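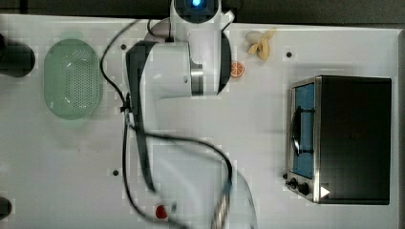
Figure 2. White tabletop with mounting holes and a robotic arm in motion.

4.2 Vacancy and asking rent
We tracked 939 listings of former school and church buildings offered for lease in Varbridge and Kerslake. Listings under 200 square meters were left out. Median time on the market was 25 weeks in Kerslake and longer in Varbridge, where most owners would not divide the floor space. Asking rents came from broker sheets and were not adjusted for fit-out costs.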